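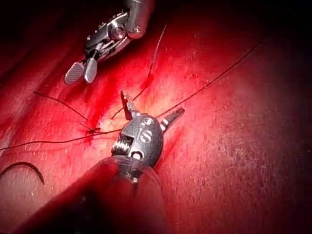

Suturing practice hours open again at Nenside

The suturing bench on the second floor is back on the booking sheet from 12th April. Residents and fellows can reserve it in one-hour blocks, and there are 18 blocks each week. Lenuța Chiriac keeps the sheet. Email her if you need to cancel, so the block can go to the next person on the list.

The first part of the course is still needle handling. You will pick up a curved needle, set it in the jaws at the angle you want, and pass it from one instrument to the other before you place any stitches. Most people want to skip this. Please do the full hour anyway, even if you have sutured by hand for years. There is no feel for tension through the console, and thread gets frayed or snapped when people pull by habit. Watch the strand and the tissue edge instead.

The second part covers a running stitch and three knots. Keep the loose strands to one side of the field and keep both instrument tips in view when you reach for the tail. Efua Mahama will be there for the early blocks and Wilfredo Castillo for the late ones.

A few small changes since last year. Thread is now in the top drawer, sorted by size. Used needles go in the counter box on the right side of the bench, and the count is written on the card before you leave. Log your time on the same card. The bench had 791 logged sessions last year, and the cards are what we use to ask for supplies.

The next group course is in July, in Room 18. Sign-up will be in the next issue.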